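Tagged: robotics, student projects, teleoperation

Thread on where the Minell project is at, as a few people from first year have asked whether they can join next semester. Yes, you can. Read this first.

Minell is the two-arm manipulation project at Skivthorpe. There are five of us, all undergrad. Rosário Simões supervises and books the lab time. We're not a competition team, although we do a demo afternoon in May.

The budget for the year was $3715. Most of it went on motors. The rest went on extrusion, cable, a spare power supply and a frankly large number of zip ties.

The work is mostly demonstrations. One person drives the arms through a job, the software logs joint positions and video, and we train on the result. We have 674 demonstrations logged. 106 of those were thrown out for sync problems and won't be used.

The sync problem was ours. Two streams were being stamped by different clocks and the drift was small enough that it looked fine on playback. If you join, you will be shown the check script on your first day and you will run it every session.

The target for the year is 3000 demonstrations. We won't reach it at the current rate. Rosário has said she would take fewer if the labels are clean, so we've slowed down and started writing better notes.

We're looking at two kinds of material at the moment, fabric and cardboard. They go wrong in different ways. Fabric takes a new shape every time you touch it, so no two starts match. Cardboard mostly holds its shape, but an edge is thin and a few millimetres off at the wrist is enough to miss it.

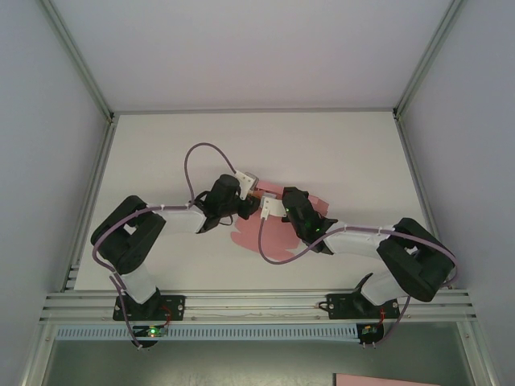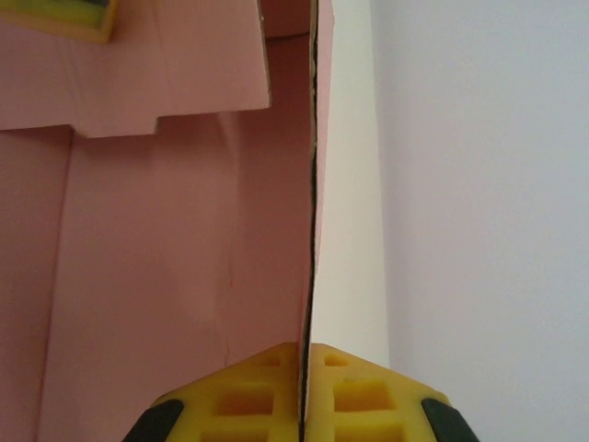

First one: both arms on the front rail, grippers close together over the pink cloth. Second one: close-up from the gripper end, yellow fingers either side of a cardboard edge.

On the cardboard: approach angle matters more than grip force. Come in with the fingers lined up along the wall and you have room on both sides. Come in twisted and one finger lands on top of the edge and pushes the box away from you.

The wrist view is the one you want for that. From the fixed camera you can't judge the gap between finger and wall. I spent my first three weeks driving off the fixed view and my demos show it.

On the fabric: go slowly when the two grippers are close. The arms will happily hit each other. There's a software limit on how near they can get, but it was set with a different gripper and we haven't redone it yet. That's a good first job for somebody new.

Cables. Leave slack for the wrist and tie everything else down. A loop that looks silly with the arm folded is about right when it's stretched out. Check the ties before you power up, and if you cut one, replace it before you leave.

Reset properly between runs. Open both grippers, bring both arms home, then put your hands in. Always in that order. We share the room with the Kerberg mechatronics group and they work to the same rule.

We swap data with a group in Bragança with a similar setup and a different table height. Their model on our arms was poor, and so was ours on theirs. We're writing that up over winter. It'll be a short report, and there's room for another name on it if you want to do the plots.

What you need to join: some Python, two free afternoons, patience. You don't need to have touched a robot before. I hadn't. Being able to read a log file without panicking is worth more.

What you'll do in the first month: drive, label, reset, label. It's repetitive. By week four most people have found something in the pipeline that annoys them enough to fix, and that becomes their piece of the project.

If you're keen, email Rosário with your timetable and the word Minell in the subject line. She replies in batches, usually after 4 pm. Safety induction comes first and takes an hour. Wear closed shoes.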